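Meden (software)

Meden is a software package for motion planning and wrist-camera perception on mobile robots. It was begun by Smaranda Neagu and Aurel Manole at Stevska, a small automation firm in Cleltville, and is now maintained by a separate group led by Paula Surdu. Its supporters describe it as a general-purpose planner. Critics say the claim rests on a narrow set of tests, most of them run by the people who wrote the code.

Design

Meden has two main parts. The first, called the watcher, takes colour pictures from a camera at the wrist and sorts each one into near space, far space and the robot's own body. The second, the planner, uses that sorting to choose a path for the arm. A mask file tells the watcher which pixels belong to the mount and should be ignored. The mask is drawn by hand for each type of mount and has to be redrawn if the camera is moved, a chore the manual covers in a single paragraph.

Far space is where most of the arguments start. The watcher judges distance partly from sharpness and colour, and a window can fool it. A pane of clean glass gives it very little to work with, so the planner may treat the air beyond the window as open room. Smudges help or hurt depending on the light.
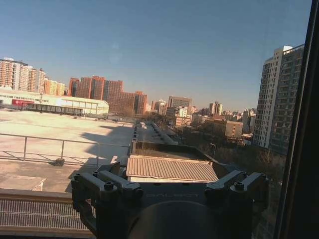

Wrist view through a window, with the mount in the foreground and city buildings beyond.

The usual fix is to mark windows on the floor map before a run. Stela Coman, who reviewed version 4 for a trade newsletter, called this "asking the customer to do the perceiving". The maintainers replied that every planner needs a map of some kind – a fair point, though early brochures had promised that Meden would work without one.

Testing

The figure most often quoted for Meden is a run of 1,000 planned motions without a collision. The report behind it shows that all of them took place in one room, with the blinds down and the furniture left where it was. Aurelia Enache later repeated the work in 11 rooms and found that results varied a good deal between them. Rooms with large windows did worst. Her write-up does not list the camera settings, and the maintainers have disputed it on those grounds. Neither side has released its raw logs.

Speed claims are also hard to check. The published timings leave out the watcher and cover the planner alone, and they were made on a desktop computer with 16 cores. Users running Meden on a robot's onboard computer have reported noticeable pauses before each move.

Use

Meden is used mainly in teaching labs and by a few small integrators. Oprea, a rival package, handles glass by refusing to plan toward any area it cannot measure. This makes it slower and sometimes maddening to work with, but its behaviour is easier to predict. Some labs run both and let Oprea veto Meden's paths.

A rewrite of the watcher was announced for July and then put off. According to the project's notes, it will add a depth sensor as a required part, which would end the long-standing claim that a colour camera is enough.

See also: Motion planning; Hand-eye calibration; Oprea (software)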